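Stuvano Two-Finger Gripper, Textile Handling Version

Setup, Care and Repair

The Stuvano two-finger gripper is supplied for wrist mounting on light robot arms used in laundry sorting, linen folding and garment preparation. The textile handling version is delivered with rounded tip pads, a wrist camera bracket and a fastener kit. It is supported by the Cladthorpe service center, which holds spare fingers and pads for all units sold.

Product summary

Drive: electric, parallel motion
Fingers: matched left and right pair, matte black
Tip pads: rounded, replaceable individually
Pad inspection interval: 800 operating hours
Pad replacement interval: 2,000 operating hours
Spare pad set: order no. 291
Finger pair with fasteners: order no. 976

Installation

The arm must be powered down and locked out before the gripper is attached. Seat the gripper on the wrist plate with the cable outlet facing the forearm, start all four mounting bolts by hand, and tighten them in a diagonal sequence to the value printed on the installation card. Connect the power and signal cable last. The cable should be free to follow the full rotation of the wrist without tension.

Once power is restored, run the homing routine with no material between the fingers. The controller stores the open and closed limits and will not accept a work program until both are recorded.

Setting the fingers for cloth

Soft goods call for a lower closing force and a slower approach than rigid parts. Begin with the textile preset and place a single piece of fabric flat on the work surface. Lower the open gripper until the pads are just above the cloth, stop, and confirm that both tips are at the same height. An uneven pair will push the fabric to one side before it is lifted.

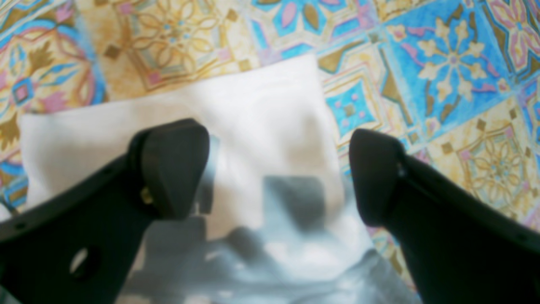

Adjust the closing force in single steps until the fabric is held through a slow lift and a quarter turn of the wrist. Further increases do not improve the hold on thin materials and shorten the life of the pads. Separate programs should be saved for terry, sheeting and knitted goods. Operators at the Dresimden linen facility keep a printed list of program numbers at each cell, and the service center recommends this practice.

The camera should be checked at the same time. Both tips must remain in view through the whole stroke. If strong overhead light washes out the work surface, reduce the exposure before changing any position values.

Routine care

Wipe the fingers and pads at the end of each shift with a lint-free cloth dampened with water. Solvents must not be used on the pads. Remove thread and lint from the finger joints with a soft brush; compressed air drives fibers into the bearings and will void the warranty.

Check the finger fasteners weekly. A fastener that has moved should be taken out, cleaned, treated with the supplied thread compound and refitted. Do not tighten over old compound.

Replacing the pads

Pads are changed in pairs. Open the gripper fully, lock out the arm, and release each pad from its finger. Clean the seat, fit the new pad squarely and tighten the fastener only until resistance is felt. Repeat the homing routine, then repeat the height check described under Setting the fingers for cloth.

A finger that is bent or cracked cannot be repaired on site. Both fingers should be returned together to Cladthorpe with the unit serial number.

Service and training

Technical inquiries are handled by Boyang Yuan, Field Service. Requests for operator training should be addressed to Meifang Peng, Customer Education. The next maintenance course for the textile handling version will be held in August.

Page revised 19 March 2019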